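Toon Segers has been running the breakfast room at the Ovindale guesthouse long enough to have opinions about marmalade, and he shares them before I have my coat off. The thick-cut stuff, he says, is for people who want to be seen eating marmalade.

He bought the place after a career selling drainage pipe out of Ekdale. The house came with 28 chairs, no two of them on speaking terms, and a former owner who left a note reading "Good luck with April."

"April is the walkers," Segers says. "They want breakfast at five. They don't want to talk at breakfast at five. I respect that, but I still have to be there."
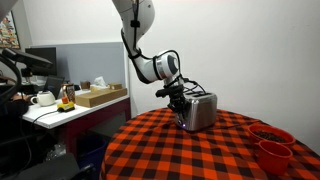
His first season was hard going. He offered a menu of eleven hot dishes and cooked all of them badly. A guest from Skilen sent back the same omelet twice, and the second time she sent directions.

"Now it's eggs, toast, fruit, and whatever I feel like," he says. "Bookings went up. I try not to take that personally."
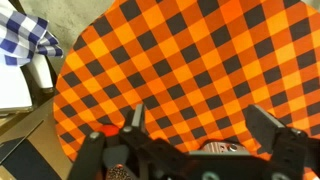 Words: Mugo Weekly features desk
21st July

The reviews he keeps in a drawer. There are 64 of them printed out, mostly the bad ones. One gives him two stars for "excessive cheer," a charge he denies with a completely straight face. Another complains that the sea can't be seen from the window. The sea is 100 miles away.

"I wrote back and said I'd look into it," he says.

Does he miss pipe? He gives this more thought than I expected.

"Pipe doesn't ask for oat milk," he says. "But you can't sit down with it, either."

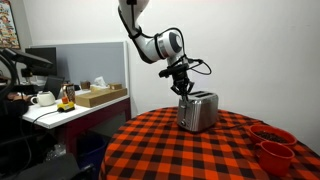 A toaster on a plaid tablecloth.

He plans to take a week off in the fall, his first since he opened. He will spend it at a guesthouse up the road, where he intends to come down late and ask about the jam.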